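Section 4. Sorting and folding at the work tray

4.1 Before you start

This section covers the sorting and folding of small textiles at the Flenosach work tray, using the white perforated basket supplied with it. It applies to napkins, cleaning cloths, T-shirts and similar items. Bed linen and towels longer than 100 cm are dealt with in Section 5.

You will need:
The work tray, placed on a level table
One perforated basket
The finished-goods box or a clear shelf
A dry lint cloth

Items must be fully dry. Damp cloth does not hold a crease and will mark the pile above and below it.

4.2 Setting up the tray and basket

1. Wipe the tray with the lint cloth. Work towards the raised edge, then lift out any lint that has collected along it.

2. Place the tray so that the raised edge is on the far side from you. Check that it does not rock. If it does, turn the feet as described in 2.3.

3. Stand the basket next to the working area, on the left for a right-handed user and on the right for a left-handed user. The basket must not sit on top of a cloth.

4. Load the basket. Do not fill it above the rim. The side wall has open holes, so the colour of the load can be checked from outside without unpacking it.

Note: Load one colour group at a time. Reds and other strong colours go in a separate load from pale items — dye can transfer under pressure if a mixed pile is left overnight.

Caution: Do not carry a full basket by one side of the rim. Use both hands.

4.3 Laying out a thin cloth

Thin cloths are the most common cause of poor stacks. They slide on a smooth surface and tend to land with a corner turned up. Deal with the corner before making the first fold.
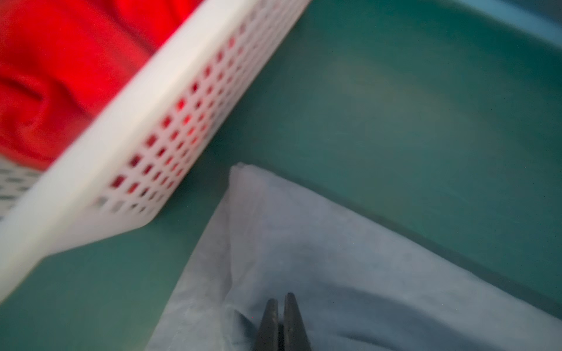

Alemneh
Technical writer, Gemovport product documentation
29 September 2019

A pale cloth is easy to find against the green surface, but a raised corner is less obvious when seen from directly overhead. Look across the tray from a low angle. A corner that has folded up into a peak, with creases running through the cloth next to it, must be opened out first.

1. Hold the main body of the cloth down with one flat hand.

2. Take the raised corner between finger and thumb at its tip. Do not pinch it further down, as this makes a second crease.

3. Draw the corner outwards, away from the centre of the cloth, and lay it down.

4. Smooth from the centre to each edge in turn. Use the flat of the hand, with light pressure.

5. Bring one straight edge parallel to the raised edge of the tray. Leave a gap wide enough for your fingers.

Note: If the cloth moves when smoothed, the surface may be dusty. Remove the cloth, wipe the tray again and repeat from step 1.

4.4 Folding

1. Fold the far edge over to meet the near edge. Match both corners before pressing the fold.

2. Fold from left to right. The open edges should now lie together on two sides.

3. Press once along each fold.

4. Move the folded cloth to the finished-goods box with the closed fold facing outwards.

Do not stack more than 17 thin cloths in one pile. For T-shirts and other heavier items the limit is given on the Bivemex label inside the box lid.

Caution: Never use an iron on the tray. The surface is not heat resistant.

4.5 Faults

Cloth will not lie flat: the item is damp, or a seam has shrunk. Dry it again. Set it aside if the fault remains.

Pile leans to one side: closed folds are all on the same side. Turn every second cloth through half a turn.

Lint on folded items: the basket holes are blocked. Empty the basket, rinse it in warm water and leave it upside down to drain. Do this after every 18 loads, or sooner if lint is visible in the holes.

Replacement feet for the tray are listed in Section 7. Quote the part number on the underside when ordering.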